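From my desk: the great shoebox sort-out

Well, it's July, it's dark by teatime, and I have finally pulled the shoeboxes out from under the spare bed. All six of them! If you've been reading this newsletter for a while you'll know I have been threatening to do this since we moved to Ivthorpe, and every winter I've found something more urgent (last year it was the pantry shelves, and the year before that I took up sourdough, the less said the better).

Mum handed the boxes over when she downsized, and there is no order to them whatsoever. Christmas at the beach sits next to somebody's christening, then four blurry shots of a caravan, then a school concert. I started by trying to sort by year and gave up before my first cuppa was cold. Half of them have nothing on the back. The other half say things like "Us, again", in Nan's handwriting, which was lovely of her but doesn't get me very far.

So I rang Valquíria Lopes, who ran the family history workshop at the library a while back, and she set me straight. Forget the years, she said. Sort by people first, or by place if you don't know the people, and put anything you can't work out in a "mystery" pile without agonising over it. Her other tip was to do it on a big flat surface you can leave alone overnight, and that's been the best advice of the lot. I'd been packing everything away for dinner and starting from scratch the next day.
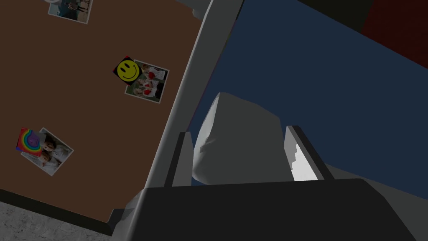 A few prints laid out on a big brown surface, smiley sticker and all.

I'm now 656 photos in, with the mystery pile coming along far too well. My favourite find so far is my uncle in the most enormous flares, leaning on a ute as though he owned it (he didn't, it was the neighbour's). I've texted it to all my cousins and the colour of those trousers is still being debated. Mum reckons mustard. I say that's generous.

A couple of practical bits, as a few of you asked after my last email. For labelling I use a soft pencil on the back, very lightly, and never a biro – I learnt that one the hard way with a wedding shot that now has "Aunty Jean" embossed across the bride's forehead. Those old sticky-page albums are worth emptying if the photos will come away easily. If they won't, leave them be and take a picture of the whole page. Slide a bit of dental floss behind the stubborn ones if you're feeling brave, and stop if you feel it catch.

Scanning is next month's problem. My sister wants to send the lot away to be done, and I'd like to do ours at home a handful at a time, with the radio on. We may end up splitting the boxes between us and seeing who finishes first.

If you've got a system that works, hit reply and tell me, especially if it involves negatives. I've got a biscuit tin full of them and I haven't been game to lift the lid.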